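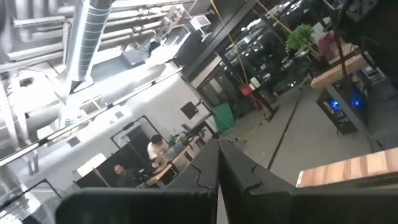
Pipes and ductwork up at the ceiling.

Big day for tram fans! The Pundport line reopens to heritage cars in November, and car 230 is on the list – my favorite since I was a kid.

Salma Badawi has been through the old depot logs and found 1,631 trips for it in its last year of service. I could read those pages all night!
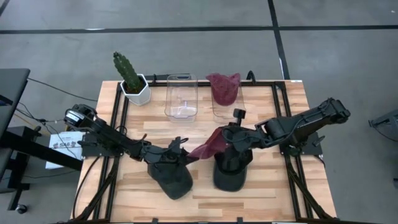
Her other find is the route board for line 2, with the old Bennani stop still painted on it. I'd only ever seen that in black and white, and the green is so much brighter than I'd pictured.

Rides run from Bennani to the harbor loop, up to 359 seats a day. Kavitha Thomas is driving the first one – go say hi, she knows every switch on that line.

I'll be near the back with a thermos and my nephew.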